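Limb covering (robotics)

From the Korkside Handbook of Workshop Practice

Limb covering, also called sleeving or wrapping, is the practice of putting fabric, film or tape over the arms and body of a robot. It is done to keep dust and fluid out of the joints, to protect people from pinch points, to hold loose wiring in place, or to mark one limb apart from another. The term is used mainly for machines with a human-like body and two arms. Covers for fixed industrial arms are usually called jackets and are treated in a separate article.

Rules on limb covering are mostly local. General safety standards for robots deal with guarding, stopping and speed, and leave the choice of soft covering to the maker or the user. Workshops have therefore written their own codes. The best known of these in the trade are the Sunen code, first circulated as a two-page sheet in September, and the longer Galura guide, which took over much of its wording.

Terms

A sleeve is a fabric cover that can be pulled on and off. A wrap is film or tape wound directly on to the limb or over a sleeve. A band is a short length of tape that holds the end of a sleeve or wrap. The cuff is the place where a cover stops before the hand. The bare zone is the part of the limb beyond the cuff that must be left uncovered.

Materials

Sleeves are most often made of stretch fabric in a dark colour. Wraps may be clear or coloured film. Clear film lets the surface beneath be inspected without taking the cover off, and coloured film is easier to pick out against the floor or the body of the machine. Both kinds crease and trap air when wound by hand, and the Sunen code treats creases and bubbles as acceptable provided that no edge has lifted far enough to catch.

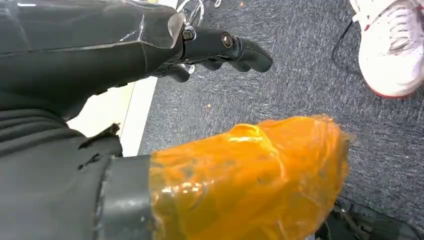
Clear-wrapped and orange-wrapped forearms over carpet. The bare hand has its bolt heads exposed.

Film is generally replaced whole. Patching one piece of film with another is allowed under the Galura guide but not under the Sunen code, which holds that a patched wrap hides the state of the layer below. Fabric may be patched under both.

The bare zone

All the written codes agree that a jointed hand should be left bare unless it has a glove made for it. Film drawn over finger joints can be pulled into the gap as the finger closes, and it can hide a loose fixing. The cuff should end before the first moving joint of the hand. The Sunen code asks for a clear gap between the cuff and the joint but gives no figure. The Galura guide says only that the hand must be able to turn through its full range without touching the cover.

Fixings in the bare zone should be open to view and to a tool. Where a bolt lies under the cuff, the cover has to be rolled back at each inspection, and the codes advise moving the cuff instead.

Inspection

The Sunen code sets inspection by running time. A cover is looked over before every session, taken off and checked after 20 hours, and replaced after 2,000 hours whatever its condition. The Galura guide allows 3,000 hours for fabric sleeves and sets no limit for film, which it expects to be changed much sooner.

The check before a session is made by eye and hand, with the power off. It covers the following points:

Lifted or ragged film at the end of a wrap
Holes, pinches or frayed places in fabric
Bands that have slipped along the limb
Cover material near a joint or a cooling vent
Loose scraps on the floor under the machine

A fault in the fabric of the body does not by itself stop work under either code. It must be written down, and the place must be looked at again at the next check. A fault at the cuff does stop work until it has been put right. 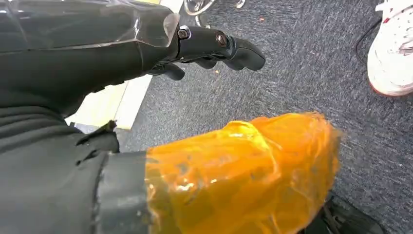 Ends and edges are the weak points of any wrap, and both codes give them more space than any other subject. The end nearest the body is normally held by a band of tape wound over the join, so that the film cannot creep. The outer end is harder to hold, particularly where the limb is bulky or uneven. An orange wrap of the kind seen here, ragged at its outer edge where the layers bunch and overlap, would be noted at inspection and trimmed or rewound under the Sunen code. The clear cover on the other forearm stops just short of the wrist with a slightly raised lip, leaving the knuckle free. The Galura guide accepts a raised lip if it is smooth and does not touch the hand.

Floor and surroundings

Codes on covering usually include a short section on the floor. Crumbs, grit and threads stick to tape and can be carried into a joint. Carpet is permitted by both codes but is to be vacuumed before a machine is worked close to it. Cables should run outside the reach of the arms, and a person standing within reach should wear closed shoes and keep loose laces tucked in.

Records

Each cover is entered in a log with its material, the limb, the date of fitting and the running hours. The usual form is the Zeman sheet, a single page with one line for each limb. Sheets are kept for as long as the machine is in use. The Korkside log, which is open to readers of this handbook, held 2,364 entries when last counted, more than half of them for film wraps.

Differences between codes

The two main codes differ chiefly on patching, on running hours and on colour. The Sunen code keeps orange for limbs that are awaiting repair. The Galura guide gives colours no fixed meaning and leaves them to the workshop, which must post a key near the machine. A machine lent from one workshop to another should travel with its key and its log sheets.

See also

Arm jackets
Cable routing
Gloves for jointed hands
Pinch points

Last revised 4/4/20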